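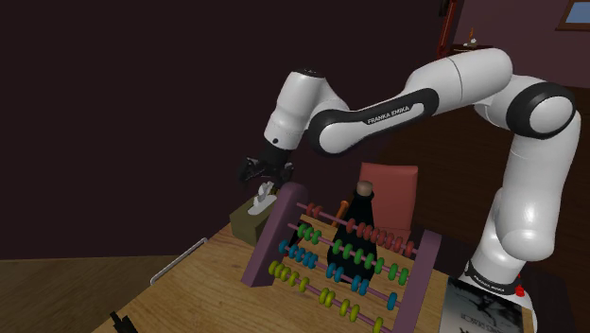

A simulated Franka Emika arm with its gripper over a tissue box, on a table shared with an abacus and a stoppered bottle.

April
By Ona Rebane

The Rendorau Laboratory has completed the first stage of its remote demonstration program, in which staff and students guide a simulated robot arm through household tasks by means of a handheld controller. The recordings will be used to train control software at Rendorau and at the partner laboratory in Fisley.

Work began in the autumn with a single workstation on the second floor of the Stefanou Building. The program now operates four workstations, and 33 people have completed the operator course. Each operator wears a headset or works from a pair of monitors, according to preference, and moves the gripper by moving the controller. A trigger under the index finger opens and closes the fingers. A second button pauses the arm so that the operator may rest or change grip.

The first set of tasks was chosen by the manipulation group and concerns small objects on a crowded table. Operators are asked to draw a tissue from a box, to lift a bottle by its neck, to slide a book to the edge of the table and to move a named item from one side to the other without disturbing its neighbors. Objects are rearranged between attempts. Large items are often placed in front of smaller ones, and the operator must decide on an approach before moving the arm.

Each task requires 80 accepted demonstrations before it is released for training. A demonstration is accepted when the task is completed, no object leaves the table and the arm remains within its joint limits throughout. Attempts that fail on any of these points are kept in a separate archive. The Fisley group has asked for access to that archive and will receive it when the index has been checked.

The tissue task has proved the slowest to complete. In simulation, soft material is costly to compute, and the tissue may slip from the fingers if the gripper closes too high or too early. Operators were first taught to approach from directly overhead. The present guidance permits a tilted wrist where a neighboring object stands close to the box. Under the revised guidance, new operators have needed fewer attempts to reach an accepted demonstration, and the instructions on page 12 of the operator handbook have been amended accordingly. Printed copies of the earlier version should be returned to the program office.

Sessions are limited to 25 minutes, followed by a break away from the workstation. Operators who experience eye strain or discomfort in the wrist are asked to stop at once and to note the fact in the session log. No operator will be asked to make up lost time.

The second stage will introduce demonstrations by hand. An operator will take hold of a physical arm and lead it through the motion while the joint positions are recorded. These sessions will be held at the Borkik annex, where the floor has been marked and the emergency stops have been inspected. Attendance at a safety briefing is required before a first session, including for those who have already completed the remote course.

Members of the laboratory who wish to serve as operators in the second stage should apply to the program office by the end of the month. Previous experience with robots is not required. Applicants should state which hand they use and whether they are available in the morning or the afternoon. The annex opens at 9 a.m.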